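Oltthorpe Robotics Club -- Kitchen Task Gallery

Home
Gallery
Schedule
Sign-up form

Spring project page, finally. Sorry it took so long, I'm typing this between classes. Kitchen task, all in simulation, Rotau team. More text than pictures at the moment, will fix when I get a minute.

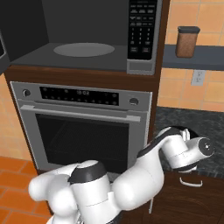 Microwave door open, arm across the front of the oven.

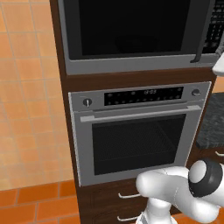
Same kitchen, arm low by the oven and drawers.

Doors were the whole month of April for us. Everybody signed up wanting to do the dishes or cook something, and we spent our meetings on hinges. Trevor Li wrote the first version of the door code and it was fine on a flat cabinet front and terrible on everything else. The trouble is you don't pull a door, you follow it. The hand has to go around a curve the hinge picked for you, and if your guess about the hinge is off by a little the fingers slide and you're holding air. Microwave swings out to the left, so the arm has to reach over and then get itself out of the way of its own door, and look how much room it has with the oven handle right underneath and that vertical cabinet handle down beside the forearm. Not a lot! Jade Kowalchuk redrew the reach on the whiteboard so many times that the marker doesn't come off anymore.

What counts as a run

We argued about this so writing it down. A run starts with the arm in its home pose and the microwave shut. It's over when the door is open past 70 degrees and the arm has let go, or when the timer hits 90 seconds. Bumping the cabinet is allowed. Bumping the cabinet and staying there is not. If the simulator blows up (parts flying off, you'll know) the run is thrown out and you do it again, no complaining, and you save the log so Lutz can look at it.

Best streak is 21 good runs in a row. That's Trevor's and he has mentioned it. Next closest was Laurier Turcotte on a much uglier piece of code that somehow never let go of a handle.

Who did what

Trevor Li -- door code, first and third versions. We don't talk about the second.
Jade Kowalchuk -- reach planning, anything with a joint limit in it.
Laurier Turcotte -- gripper timing, also logs, also bringing the long extension cord every time.
Lutz Wunderlich -- keeps Gill alive. Gill is the old desktop in the back of the lab that runs the simulator. Loud.
Me (Hélène Lavoie) -- this page, scoring script, yelling when somebody overwrites the scoring script.

Things that went wrong, for whoever takes this over next year

Joint limits. The arm can get its hand to the handle in lots of ways and most of them leave the elbow with nowhere to go once the door starts moving. Plan the END of the pull first, then work backward to the grab. Jade figured this out and it fixed more runs than any other change we made.

Friction numbers. Default was way too high and all our grabs looked great. Laurier turned it down to something more like a real handle and the score fell through the floor for two meetings. Everyone was mad at him. He was right though, leave it down.

Oven. We tried the oven door for exactly one afternoon. It's heavier, the hinge runs along the bottom, and that handle goes almost the full width so the code kept picking a spot way out at one end and twisting itself up. Pick the middle. Also move the base back first or the door comes down into your own arm. Oven is on the list for fall, there's a branch called oven_maybe, it does not run.

Drawers. Easy compared to doors, straight line out. If you're new start here, you'll have something that works by the end of your first meeting and you'll learn where all the buttons are. Watch the wrist angle on the low one.

Saving. Save before you change the gripper settings. SAVE. We lost an entire afternoon of Jade's work to this and the only copy left was a screenshot of half of it on Laurier's phone. There's a backup script on Gill now, but you have to definately start it yourself, it doesn't run on its own yet.

Pimdale open house

We took the kitchen task to the Pimdale open house and let visitors drive the arm with a game controller. Team of 4 from us, in shifts. Little kids were better at it than the parents, mostly they just went slower. One girl got the microwave open on her second try and then wanted to know where the food was. Added to the wish list. A couple of people asked if the arm was real and where we keep it -- no, simulator only for now, the club doesn't own an arm like that and wont anytime soon. What we do own is the little tabletop one Mr. nobody-remembers-who donated, and it can lift a marker if the marker is in a good mood.

Lutz wants it noted that Gill did not crash once all day. Noted.

Wish list

- something to put in the microwave. A bowl, a mug, anything
- closing the door again without slamming it
- pressing the release button to open it (Trevor says easy. ok Trevor)
- second computer so we're not all standing behind one chair
- a way to replay runs at half speed, Laurier started on it
- a better name for the scoring script than score_final_NEW2

How to join

Just show up, we're in the lab after last period, door on the left past the lockers. You don't need to know how to code. You do need to be OK with watching a robot miss the same handle over and over while three people tell you different reasons why. Bring a laptop if you have one, if not there's usually a spare seat at Gill.

If you were at the open house and took video of the arm, please send it to Hélène, we forgot to record anything with people in it. New captions and the replay clips go up here once Laurier finishes teh exporter.

Back to gallery index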